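Updated December 4, 2024

# Penport Student Robotics Club: Questions We Get a Lot

Thanks for stopping by! Most of these come up at our open evenings, usually while somebody is holding a cookie and trying to read a sign-up sheet at the same time, so we thought it would be kind to put the answers in one place.

## What are you all working on this year?

Kitchen chores, mostly! Our humanoid is our big project, and the goal is to get it helping at a sink and a dishwasher by the spring showcase in Flullbridge. We picked dishes after a long and fairly loud vote back in September (laundry came second, and the laundry people are still hopeful).
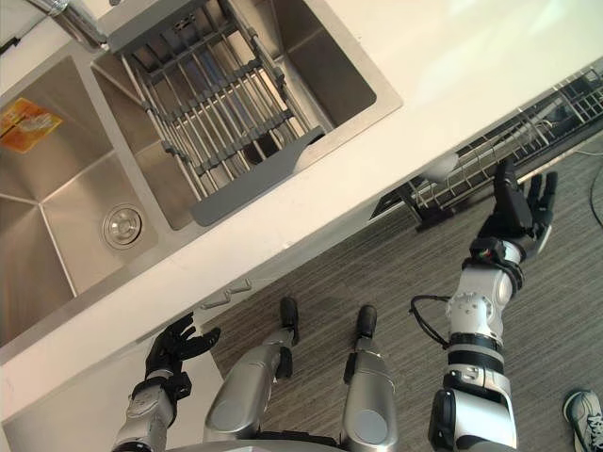
We break the chore into small jobs, like reaching for a rack or picking up one thing and setting it down someplace else. Each job gets its own little team, and teams trade every few weeks so you don't spend the whole year thinking about cups.

## Do I need to know how to code?

Not at all. Plenty of members had never written a line before they joined, and we pair every new person with someone who has been here at least a year. There is also a great deal to do that has no code in it: wiring, writing up notes, planning the practice runs, and keeping the floor tape where it belongs.

## Why is there tape on the carpet?

Those are our position marks. If the robot starts a run from a different spot each time, it's very hard to compare one run with the next, so please step over the tape and try not to scuff it. If you do peel some up by accident, just tell us and we'll measure it again together.
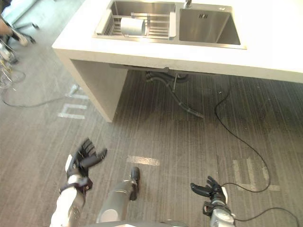 *The sink island and floor marks, from the robot's point of view.*

## Who can join, and what does it cost?

Any student at Penport or Prumwood is welcome, in any grade. Dues are $100 for the year, and that covers your shirt, your safety glasses, and the bus to Flullbridge. If that's a stretch for your family, please send us a note. We keep spots set aside for exactly this, and it stays private.

## How do you pay for everything else?

Mainly through the Czarnecka Fund, which gave us $3,323 this year, plus a bake sale that gets a bit more ambitious every time we hold it. Most of the grant is going to spare parts and to replacing our oldest laptops, which were getting awfully slow.

## Will I really get to work with the robot?

Yes, once you've done the safety session! It takes one evening, and after that you can be on the floor crew. We run in groups of five, with one person at the stop button the whole time, and everybody gets a turn at each job. The hands are the part people ask to work on first, and we can't blame them, but they take patience. A grip that looks perfectly fine on a laptop screen may need a whole evening of small changes before we're happy with it.

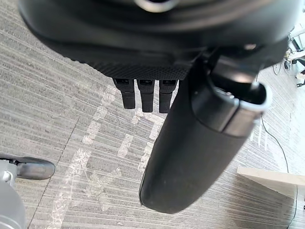

New members generally start by opening and closing the fingers from the laptop, one finger at a time, and then move on to simple poses. Please tie back long hair, leave bracelets and rings in your bag, and wear closed shoes. Sneakers are great.

## Can parents come and watch?

We'd love that. There are chairs along the wall, and you're welcome to stay for a whole practice or just the last few minutes. We only ask that visitors stay clear of the cables and hold their questions until a run is over (then ask as many as you like, we do enjoy them).

## What if I miss a practice?

Life happens, and we know about band and basketball. There are 11 practices left before the showcase, and we ask members to make it to most of them. If you're going to be out, leave a line in the team notebook so your group can plan around you.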